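Thursday, October 1, 2020

The folding bench, one month in

So it's been a month since they moved me off packing at Wanwood and onto the new project, and people keep asking me if I'm "training my replacement." My mom asked. My dentist asked! I figured I'd write it up once and send everybody the link.

The short version: we ship knitwear, mostly baby stuff and little pet sweaters, and every piece gets folded by hand before it's bagged. The company wants Zerel (that's the name of the folding system, don't ask me who picked it) to take over the plain pieces by next year. Before it can do that it needs to see a whole lot of folding, done with its kind of fingers and not ours. The goal for September was 2000 folds across the team. I did 573 of them, and yes, I'm a little proud of that.

My first few days were awful. I've been folding sweaters for years and I suddenly had the skills of a toddler in oven mitts. You can't smooth anything with your palm, and you have to think about where you pinch before you pinch. Knits are the worst for it - they stretch and roll up and then you have a lump.

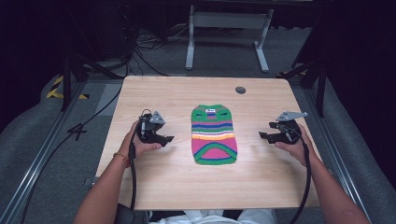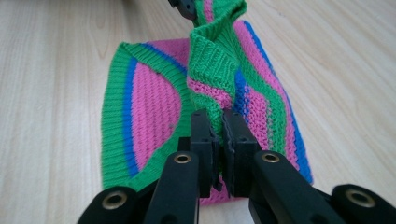
Stripes at the folding bench, gripper work both times.

What's changed for us? The packing line is down to 16 people on days, and the ones who left it went to returns or came over here with me. No layoffs so far, and I'm putting "so far" in there on purpose. The folks at the Drorton warehouse went through this with boxes a while back, and a few of them say the job got easier on the back and a lot more boring. I believe both halves.

My own wrists feel better than they did in the spring. I miss the talking, though. On the line you could gossip for a whole shift, and at the bench I'm concentrating too hard to keep up my end.

Next week we start on the cardigans. They have buttons. Wish me luck!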